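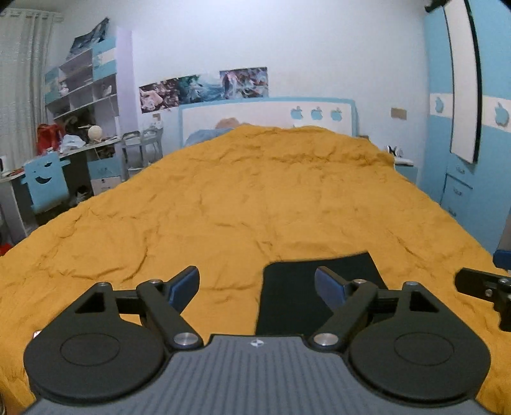
1/ New hearing aids, first two months

I got my first pair in December, after my wife and my boss both told me to, in the same week. A few people here asked how it's going. I'll put it all in one thread so I don't have to answer it eight times.

2/ The test took most of a morning. You sit in a booth and press a button when you hear a beep. Then a voice reads words and you say them back. I did fine on the beeps in the low range. The words were worse than I expected. I said "ship" for "chip" and was sure I was right.

3/ My audiologist is Chukwuemeka Eze, at the clinic in Zotholm. He showed me the chart and let me look at it for a while before he talked. My loss is mostly in the high pitches. That covers s, f, th and a lot of what kids say.

4/ What I ended up with: the Rusex pair, the kind that sits behind the ear with a thin wire. He also had me try a smaller Rätsep model that goes all the way in. I liked how it looked but my ears itched with it. Your ears may be different.

5/ The first week was loud. Paper bags, the turn signal, my own chewing. Eze set them below full strength on purpose and turned them up over 2 visits. If yours feel like too much, go back and say so. Don't put them in a drawer.

6/ Wear time. He told me to start with a few hours a day at home and add to it. By week three I had them in from breakfast until bed. The aids log the hours, so he knew I'd skipped a couple of days before I told him.

7/ Home this afternoon, answering replies. 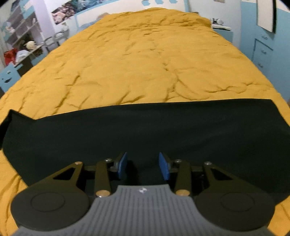

Yellow duvet, black cloth on top.

8/ Batteries. Mine are rechargeable and go in a case overnight. I've had one run down on me, and that was after a long day with a lot of phone calls streamed through them. The case needs its own plug near the bed, so I had to buy an extension cord.

9/ Cleaning. Dry cloth every night, little brush for the openings. The wax guards are a small part you swap out. I was scared of breaking something the first time and it took me a good while – now I do it while the coffee is brewing.

10/ Restaurants are still hard. The noise program helps if I sit with my back to the wall and the person I want to hear is in front of me. A table of six is still a lot of nodding.

11/ Phone app. Mine pairs through one called Plostby. It drops the left side now and then, and turning Bluetooth off and on brings it back. I mostly use it to turn things down in the car.

12/ Cost. My plan paid for the test and none of the aids. I'm paying monthly, 95 dollars, no interest. Ask what's included before you sign. Mine covers follow-up visits and cleaning but not lost aids.

13/ Someone asked if my hearing is back to 100 percent. No. I hear my granddaughter on the phone without speaker now, and the TV is down to where my wife can stand it. Next appointment is February 12, 2020 and they'll redo the word test. I'll add the result to this thread.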